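Korkimstead bag recycling plan leaves plenty unanswered

14/03/2021

Shoppers in Korkimstead will soon be able to drop used plastic bags into bins at three Lazăr grocery stores, under a plan the company says will keep 200 tons of soft plastic a year out of the Brorkmont landfill. It is a big number for a small town. Lazăr has not shown how it got there.

The bins are meant for the thin, stretchy kind of plastic that curbside trucks in Korkimstead do not take: bread bags, produce bags, the wrap from a case of water, the clear bags that clothes and bedding come in. Residents have been told for years to put all of it in the trash. Now they are being asked to save it up, clean it, dry it and carry it to the store.

Lazăr announced the plan with a four-page leaflet and a poster campaign. Most of the leaflet is taken up with things shoppers can do. One paragraph deals with what happens after the bins are emptied, and it says the plastic will be "given a new life" by Drasaritz, a sorting firm based outside Brorkmont.

Asked what the new life would be, Drasaritz said by email that the material would be baled and "offered to end markets." It did not name a buyer. It did not say whether one had signed anything. A second email, asking whether bales that fail to sell would be stored, burned or buried, got a reply thanking us for our interest.
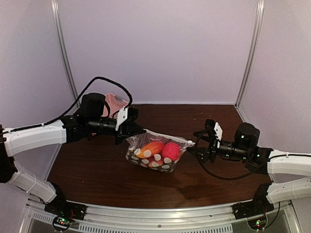 A clear plastic bag, one of the kinds shoppers will be asked to return.

Korkimstead has some history here. In January the town quietly ended a mixed plastics trial at the transfer station after most of what came in was judged too dirty to sell. The trial had been launched with much the same language, including the new life. No report on it has been published, though one was promised, and the page about it on the town website now leads to a list of holiday trash pickups.

Corina Hodoroagă ran the front gate at the transfer station during that trial and has since left for another job. She said people took it seriously and did what they were asked.

"They rinsed things. They peeled the labels off," she said. "Then one greasy bag goes in with the rest and the whole bale gets marked down. I would watch a trailer go out and I knew where it was going, and it wasn't a recycler."

She does not think the store bins will do much better unless somebody checks them daily. The leaflet says the bins will be emptied "as needed."

Lazăr's main argument for the plan is a customer survey. According to the company, 71 percent of shoppers said they would bring bags back if there were a place to put them. The survey was handed out at the checkout, by cashiers, to people who were at that moment bagging their groceries. The company would not say how many people filled it in, and it declined to share the wording of the questions. Saying yes to a nice idea at a checkout counter is easy. Rinsing a cheese wrapper and hanging it over the faucet to dry is a different thing, and the survey does not appear to have asked about that.

Then there is the 200 tons. Lazăr said the figure came from "internal modeling" and covers all soft plastic that could be collected, which suggests it is a ceiling. The poster in the window of the Mill Street store puts it another way: "Together we will save 200 tons." A company spokesperson said the two statements were consistent.

Bogdan Bogdan, who owns a hardware store across from the Mill Street location, has asked the town council to put the plan on its agenda. He wants to know who pays if Drasaritz stops taking the material. Under the agreement, a copy of which he got through a records request, either side may walk away with 2 months' notice, and any plastic left in the bins at that point becomes the town's to deal with.

"Lazăr gets the poster and we get the bags," Bogdan said. "I'm in favor of recycling. I've got a cardboard baler out back. But I can tell you who picks up my cardboard and what they pay for it, and I'd like these people to tell me the same."

The council has not said whether it will take up his request. Its office confirmed that the agreement exists and that it was approved as a routine item, without discussion, along with a parking sign and the renewal of a lease on a salt shed.

Missing from the leaflet is any mention of using less of the stuff in the first place. Lazăr's own produce section wraps cucumbers one at a time and sells peppers in sealed packs, and the store's bakery puts rolls in a plastic bag inside a second, printed plastic bag. Asked if it planned to cut back, the company said it "continually reviews packaging in line with customer expectations." It gave no target and no date.

There is a case for the bins, even so. Clean bags collected on their own are worth more than bags mixed in with milk jugs and takeout lids, and a store is a place most people go to anyway. Hodoroagă said as much. If Drasaritz has a real buyer, and if the bins are looked after, some of that plastic may well end up as something other than trash. Those are both things the two companies could clear up with a phone call and a weigh slip.

Lazăr said it would publish results "in due course." It would not commit to publishing the weight sold, as opposed to the weight collected. The second of those numbers is the one that usually goes on the poster – and it only tells the public how much plastic people carried to the store.

The bins are due to go in at the Mill Street, Depot Road and North Korkimstead stores later this spring. Bags should be empty, clean and dry. Cling wrap, chip bags, pet food sacks and anything with a foil lining will not be accepted. Compostable bags are also out, including the green ones Lazăr sells in aisle 3.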